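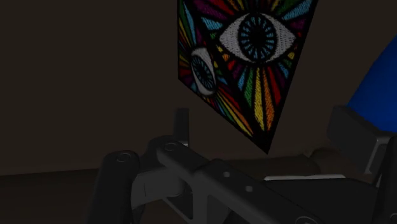
Every few years a town decides its old train station is a "heritage destination." Warmont is the latest. The trustees want to bring in a retired steam engine, park it under the restored canopy and charge seven dollars to look at it.

I like old stations. I grew up four blocks from the one in Gosthorpe, and I still think its ticket hall is the best room in the county. But I've watched that building get "saved" twice now. The second time, we got a gift shop, a plaque and a locomotive with its wheels painted white. Attendance was good through October. Then the school trips dried up, and the doors are open 53 days a year.

Elaine Cordeiro, who chairs the Warmont group, talks about 100 visitors a day. Where do they park? Where do they eat? The diner closed, and the last passenger train left before most of us were born.

My bigger complaint is the engine. It never ran on this line. It hauled freight out of Rollach, three states away – a fine machine, with no more connection to Warmont than I have to the moon. Put the money into the roof and the waiting room benches first. Then ask me again about the engine.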